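Thema: Einkaufstaschen selber nähen — welcher Stoff hält?

nahtfee41
Meine Plita ist fertig!! Schnitt von Yesenia Pacheco, eine durchgehende Naht, und ich bin so verliebt — der dichte Stoff näht sich viel besser als gedacht. Garn von Climen, Nadel 90.

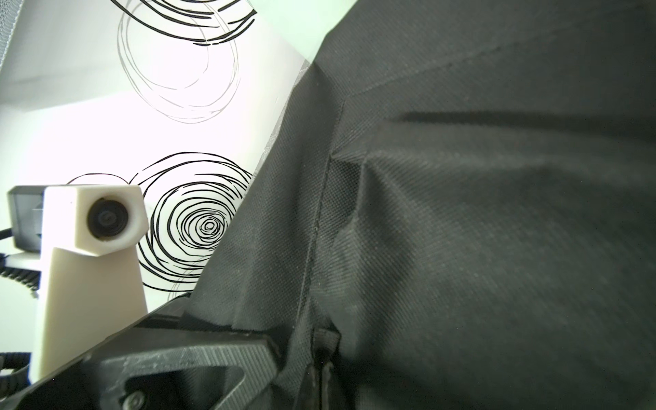
Schwarzer Stoff mit Naht, von nahem

kurbelheinz
Schön, aber für Einkäufe nehm ich nur noch gewachste Baumwolle. Schwarz zeigt jeden Fussel.

nahtfee41
Fussel bürste ich ab :) Gewachst knickt mir zu hart.

Bautista84
Bin bei nahtfee. Meine ist seit Juni im Einsatz, 2 Mal gewaschen, top. Bei mir geht’s gerade eher um die Küche, ich suche Vorhangstoff zu diesen Kringeln. Bin für Uni-Grau!

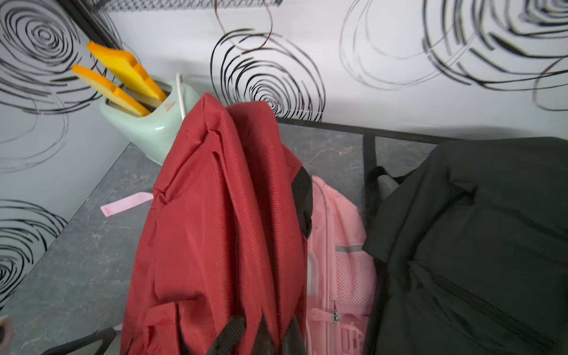 Kringelwand und graue Platte in Marmoroptik

kurbelheinz
Grau zu grau? Nimm Senfgelb!

nahtfee41
Senfgelb, jaaa — da hat Heinz mal recht.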